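# 연구소 소개

플라벡(Flaveck) 조작지능연구소는 천, 편물, 포장재와 같이 형태가 쉽게 변하는 물체를 로봇이 다루는 방법을 연구합니다. 본 연구소는 산업용 집게와 이송장치를 제작하던 플라벡의 시험 부서에서 출발하였으며, 현재는 그리컴(Grirkham) 소재 본관에서 연구, 장비 제작, 교육을 함께 수행하고 있습니다. 연구소의 대표 과제는 양팔 로봇의 학습 방법인 데게파(Degefa)이며, 이 방법에 쓰이는 기록 및 재생 소프트웨어는 롤럼(Rollum)이라는 이름으로 별도 관리됩니다.

소장은 마인라트 츠발렌(Meinrad Zwahlen)입니다. 츠발렌 소장은 섬유기계 제어 분야에서 경력을 시작하였고, 연구소 설립 이후 연질 물체 조작 과제를 총괄해 왔습니다.

## 연구의 출발점

공장에서 로봇이 다루는 부품은 대부분 단단하고 치수가 일정합니다. 도면이 있으면 파지 위치를 미리 계산할 수 있고, 한 번 정한 동작을 오랫동안 그대로 사용할 수 있습니다. 반면 편물 한 장은 놓일 때마다 접힌 자리와 가장자리의 방향이 달라지고, 집게가 닿는 순간 다시 모양이 바뀝니다. 같은 동작을 되풀이하는 방식으로는 이러한 물체를 안정적으로 집기 어렵습니다.

플라벡의 시험 부서는 초기에 천의 외곽선을 위쪽 카메라로 추출하고, 그 위의 한 점을 파지점으로 지정하는 방법을 사용하였습니다. 펼쳐진 단색 천에서는 이 방법이 충분한 성능을 보였습니다. 그러나 무늬가 있는 천을 무늬가 있는 바닥에 놓으면 외곽선과 인쇄된 선이 뒤섞였고, 집게가 접근하는 동안 팔이 시야를 가리는 문제도 남았습니다. 데게파는 이 두 가지 문제를 다루기 위하여 시작된 과제입니다.

## 데게파 방법의 개요

데게파는 사람이 원격으로 조작한 시연 기록으로부터 동작을 학습합니다. 학습 모형은 작업대 전체를 보는 고정 카메라와 집게 가까이에 장착된 소형 카메라의 영상을 함께 입력받고, 두 팔의 다음 동작을 짧은 구간 단위로 출력합니다. 두 시점은 서로 다른 역할을 맡습니다. 고정 카메라는 물체와 팔의 전반적인 배치를 파악하는 데 쓰이고, 손목 쪽 카메라는 접촉 직전의 가장자리와 표면 조직을 읽는 데 쓰입니다.

손목 시점에서는 물체와 바닥의 경계가 화면을 비스듬히 가로지르는 경우가 많습니다. 본 연구소는 이 경계를 독립된 예측 항목으로 두었습니다. 모형은 동작을 출력하는 동시에 집게 끝 주변에서 어느 쪽이 물체이고 어느 쪽이 바닥인지를 추정하며, 두 결과의 오차는 학습 과정에서 함께 반영됩니다. 경계 추정값은 실행 단계에서 로봇에 직접 전달되지 않고, 학습된 표현의 품질을 점검하는 용도로만 사용됩니다.

시험에 쓰는 편물에는 표면에 색 무늬나 도드라진 장식이 있는 것을 포함합니다. 장식의 선은 천의 가장자리에서 시작해 다른 방향으로 이어지기도 하여, 경계 추정의 정확도를 확인하기에 적합한 조건을 제공합니다. 작업대 바닥에도 식물 그림이 인쇄된 덮개를 사용합니다.

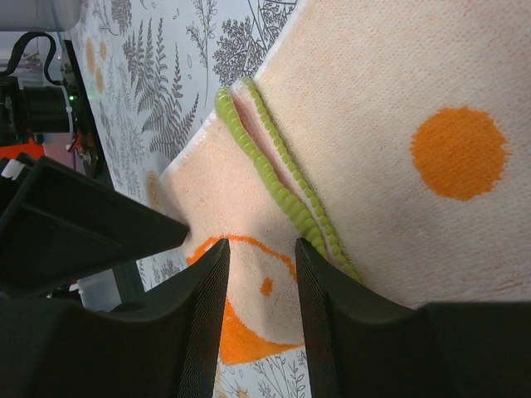

경계 추정을 위한 정답은 시연 기록에서 일부 장면을 골라 연구원이 직접 표시합니다. 표시 작업은 두 명이 서로의 결과를 보지 않은 상태에서 진행하며, 차이가 기준을 넘는 장면은 학습에서 제외하고 별도 목록으로 보관합니다. 이 목록은 새로운 모형을 비교할 때 참고 자료로 활용됩니다.

## 시연 수집과 작업 단계

현재의 기준 모형은 126건의 시연으로 학습되었습니다. 모든 시연은 교육을 이수한 조작자가 수행하였고, 중도에 멈추거나 물체를 놓친 기록도 사유를 적어 보존합니다. 실패한 기록은 기준 모형의 학습에 포함되지 않으나, 회복 동작 연구에서는 중요한 자료가 됩니다.

작업은 다음의 3단계로 구분하여 기록합니다.

1. **접근**: 팔을 물체 가까이로 옮기고 집게의 방향을 가장자리에 맞춥니다.
2. **파지**: 집게를 닫고, 물체가 손가락 사이에서 미끄러지는지를 확인합니다.
3. **이송**: 물체를 지정된 위치로 옮긴 뒤 집게를 열고 팔을 물립니다.

단계의 시작과 끝은 조작자가 발판 스위치로 표시하고, 롤럼이 관절값 및 영상의 시각과 함께 저장합니다. 초기에는 수집이 끝난 뒤 영상을 보며 단계를 나누었으나, 연구원마다 파지의 시작을 다르게 판단하는 경우가 있어 현재의 방식으로 변경하였습니다. 시각 동기화에 실패한 기록은 자동으로 분리되며, 원본을 수정하여 다시 포함하는 것은 허용하지 않습니다.

## 양팔 작업대

연구소의 표준 작업대는 앞쪽 금속 레일을 기준으로 두 팔을 나란히 배치하고, 나머지 세 면을 옅은 색 벽으로 둘러싼 구조입니다. 벽은 외부의 움직임이 영상에 들어오는 것을 줄이고 조명 조건을 일정하게 유지하는 역할을 합니다. 작업 공간에는 반투명 트레이를 놓고 천과 포장 제품을 함께 배치할 수 있습니다. 성질이 다른 물체가 한 트레이에 놓이면 모형은 대상을 구분하는 동시에 이웃한 물체를 건드리지 않는 경로를 선택하여야 합니다.

두 팔의 역할은 사전에 고정하지 않습니다. 한 팔이 트레이 안에서 작업하는 동안 다른 팔은 대기할 수 있으며, 필요한 경우 물체의 반대쪽을 붙잡거나 옮겨진 물체를 받습니다. 대기 중인 팔의 동작도 학습 대상에 포함됩니다. 초기 모형에서는 대기하는 팔이 조금씩 흔들려 상대 팔의 경로로 들어오는 일이 있었고, 이에 정지 상태를 명시적으로 출력하는 항목을 추가하였습니다. 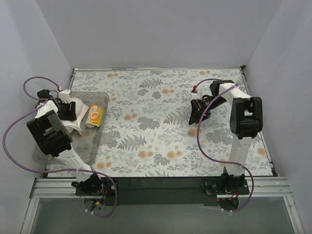
트레이를 이용한 시험에서는 물체의 위치와 방향을 시도마다 바꿉니다. 배치는 롤럼이 생성한 순서표를 따르며, 시험 담당자가 임의로 쉬운 배치를 선택할 수 없도록 순서표는 시험 직전에 공개됩니다. 트레이의 위치 역시 정해진 범위 안에서 변경합니다.

## 주요 결과

지난 2월에 마무리된 기준 평가에서는 모두 380회의 시도를 수행하였습니다. 이 가운데 226회는 사람의 개입 없이 접근부터 이송까지 전 단계를 마쳤습니다. 본 연구소는 중간 단계까지만 수행한 시도를 성공으로 집계하지 않으며, 물체를 옮겼더라도 이웃한 물체를 트레이 밖으로 밀어낸 경우에는 실패로 기록합니다.

실패의 상당수는 파지 단계에서 발생하였습니다. 집게가 가장자리에 도달하였으나 천의 윗겹만 잡은 경우와, 두꺼운 장식에 손가락이 걸려 닫힘이 불완전한 경우가 대표적입니다. 경계 추정 항목을 제거한 비교 모형에서는 집게가 바닥의 인쇄 무늬를 향하는 오류가 더 자주 관찰되었습니다. 반면 뭉쳐진 천에서는 두 모형의 차이가 뚜렷하지 않았습니다. 가장자리가 접힌 면 안으로 들어가면 손목 카메라만으로 경계를 판단하기 어려우며, 이 문제는 아직 해결되지 않았습니다.

이러한 결과에 따라 연구소는 현재 두 방향의 후속 연구를 진행하고 있습니다. 첫째는 파지 전에 한 팔로 천을 가볍게 들어 가장자리를 드러내는 예비 동작의 학습입니다. 둘째는 집게를 닫는 동안의 전류 변화를 이용하여 잡힌 겹의 수를 추정하는 연구입니다. 후자는 집게의 마모 상태에 따라 측정값이 달라지므로, 손가락 교체 이력을 롤럼에 함께 기록하고 있습니다.

## 조직과 운영

연구소는 학습방법실, 장비실, 평가실로 구성됩니다. 학습방법실은 모형의 설계와 학습을 담당하고, 장비실은 작업대와 집게를 제작하며 배선과 교정을 관리합니다. 평가실은 시험 절차를 수립하고 결과를 판정합니다. 판정의 독립성을 위하여 평가실 소속 연구원은 해당 모형의 학습에 참여하지 않습니다.

장비의 교정은 매일 오전 9시 이전에 완료하는 것을 원칙으로 합니다. 교정값이 허용 범위를 벗어난 작업대는 당일 수집과 평가에 사용하지 않습니다. 카메라를 분리하거나 팔의 받침을 다시 고정한 경우에는 시각에 관계없이 교정을 새로 실시하고, 그 전후의 기록을 구분하여 저장합니다.

## 교육 및 공동연구

본 연구소는 대학원생과 기업 연구원을 대상으로 원격조작 및 데이터 기록 과정을 운영합니다. 참가자는 안전 교육을 마친 뒤 표준 작업대에서 직접 시연을 수집하고, 자신의 기록에 대하여 단계 구분과 경계 표시를 수행합니다. 과정 중 수집한 자료는 참가자의 서면 동의가 있는 경우에만 연구에 활용합니다.

공동연구는 섬유, 포장, 물류 분야의 기관을 중심으로 추진하고 있습니다. 신청 기관은 대상 물체의 종류와 재질, 현재의 작업 방식, 희망하는 평가 기준을 기재한 제안서를 제출하여야 합니다. 접수된 제안서는 장비실의 기술 검토를 거쳐 소장이 최종 승인하며, 검토에 시료가 필요한 경우에는 연구소가 수량과 포장 방법을 별도로 안내합니다.

방문을 희망하는 기관은 그리컴 본관 안내 창구를 통하여 사전에 신청하여 주시기 바랍니다. 로봇이 가동 중인 구역에는 담당 연구원의 동행하에만 출입할 수 있으며, 촬영은 서면으로 허가된 작업대에 한하여 가능합니다.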